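**26 Mar 2019**

I have a theory that you can tell how an argument in a shared workshop is going to go by asking one question: where does the tape measure live? If people answer right away, you'll be fine. If they say "oh, it's usually by the door, or Brodie had it," you're about to lose twenty minutes and possibly a friend.

So this is my case for giving every single tool its own holder on a wall. Every one! I know how that sounds. I used to be a drawer person, and a loud one, and I'd like to take back a fair amount of what I said at the last two Pirkeo meetings.

## What I used to believe

For those who don't come in on weeknights, Pirkeo is our shop. We have a long room with good light at one end and bad light at the other, a bench that wobbles, and way too many screwdrivers. When I joined, everything lived in the Cabrera, a secondhand steel drawer chest we all call by the name on the little plate on its front. I loved the Cabrera. You pulled a drawer, you dug, you found the thing (or a thing close enough to the thing), and when you were done you threw it back in and bumped the drawer shut with your hip.

My argument, which I made with my mouth full of Lilibeth Javier's pancit, was that drawers are forgiving. A drawer doesn't care how tired you are. A wall with hooks on it is a little bit of a scold, you know? There's the hook, and there's nothing on it, and everybody can see.

Efren Lagman heard me out and then said, "Okay, so where are the side cutters?" They were in the Cabrera, in the drawer with the sandpaper. It took me three drawers to find them and he was very nice about it, which made it worse.

## The wall that changed my mind

What got to me in the end was a piece of board. Plain gray, matte, up against the corrugated metal, with one row of holders along the upper part. I'd walked in ready to be unimpressed. I had an actual speech prepared about people who label their spice jars.

And then I stood there and kind of loved it. The holders don't all have the same shape, for one thing! I had pictured those pegboard hooks that drop on the floor every time you lift something off them, and these are open U-shaped brackets, and narrow upright frames, and a boxier one with a deep opening that you slide a tool into. You look at a holder like that and your hand already has an idea of what to do. I don't have to read anything. I'm all for reading, but I don't want to do it while I'm holding a hot glue gun.

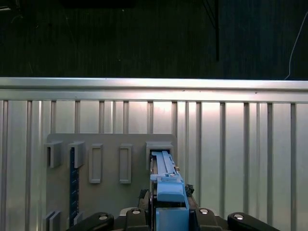 ## Shapes beat labels

I want to stay on this for a second because I think most people who set up a tool wall get it wrong, and I say that having gotten it wrong in my own garage last June.

What I did was buy a label maker. I made labels for everything. I had a label that said PLIERS and a label that said OTHER PLIERS. Then I put up a row of identical hooks, stuck the labels under them, and felt terrific for one weekend. By the next weekend the hammer was hanging on OTHER PLIERS, because a hook is a hook and will take whatever you hand it.

A holder with a particular shape gives you some pushback. Try to put a hammer in a slot made for something slim and it'll tell you no, without anybody having to write a note on the whiteboard. Honeylyn Dalisay, who has written most of the notes on our whiteboard, would like that on a T-shirt.

Yes, it takes longer to set up. You have to decide what goes where before you put anything up, and deciding is the miserable part. Our group needed three evenings and one apology. But you do it once, and the drawer makes you do a tiny version of it every time you reach in.

## The complaints, which I take seriously

Humaira Virk thinks walls only work for the stuff you own right now. Buy one new tool and the whole row has to shuffle over. She's right, and I don't have a great answer, except that I'd leave gaps on purpose. A row that's packed end to end looks wonderful until your birthday.

Brodie Trevaskis says it's all too precious, and that a shop should look like somebody works in it. I have more sympathy for this one than he thinks. I've been in those rooms where every wrench is in size order and the bench has clearly never met a drop of glue, and they make me want to spill something. But you can hang up your tools and still have a messy bench! Mine is a disgrace. The mess is just the project now, and I can clear it with one arm.

Then there's cost. You can spend 500 dollars on a ready-made wall system if you want to, and the catalogs would really like you to want to. We put a 100 dollar limit on ours and came in under it, mostly by being cheap about the board and fussy about the holders, and I'd split the money that way again.

## What stays in the drawer

I haven't gone completely over to the other side. Screws stay in the Cabrera. So do the drill bits, the sandpaper, the spare blades and that bag of mystery washers that came with the building. Small stuff that comes in crowds wants a box, and hanging it up would be silly.

My rule these days is pretty simple. If I pick it up and put it down more than once in an evening, it gets a spot on the wall, at a height Lilibeth can reach without the step stool. Everything else can go be forgiven in a drawer.

The side cutters went up first. Efren picked the spot, and he's still asking for a second pair.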